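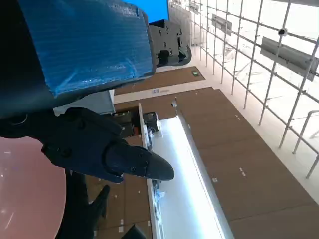 Hall, counter side, floor boards still down.

23 Oct 2018. Floor and counter, continued from the August pages

Walked the hall with Zinash Fikre before anyone else got in, on the theory that floors are easier to argue about when they can't be stood on by the people arguing. The brown boards are staying. I lost that one in August and have been gracious about it for nearly two hours in total.

White tape bits all over them. Some are marks, some are the remains of marks, and the key to which is which was in the old Admasu notebook, last seen propping a window. Proposal: anything not re-marked by Friday week's meeting gets peeled. Zinash says peel first and see who shouts. Adopted.

Long white counter: stays on the diagonal. Under the lights the top glares like a dentist's. Herine quoted 120 for a matt film and 200 for a matt film that stays on. Have asked what the first one does instead.

Green thing on the boards: left where it is until claimed. I give it until Christmas.
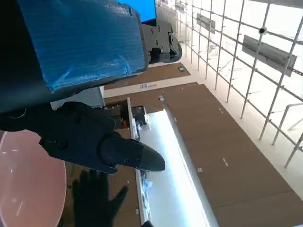
Counter edge and small stuff

The little pale-blue and white cylinders lined up along the left edge of the white tray can stay there for now. Zinash wants a lip on that side, 8 mm high. I wanted a box. We are having a lip. Jelow has offcuts, allegedly.

Pink round top: wipes clean, shows every fingerprint, matches nothing. Keep.

Grid on the far side: leave the grey panels up. Irkier want to rehang the higher one and have sent a drawing on which it is upside down, or the hall is. Replied politely.

To do
Peel tape (me)
Order film, the 200 one (Zinash, she has the card)
Ring Jelow re offcuts, 2 lengths
Find Admasu notebook, check windows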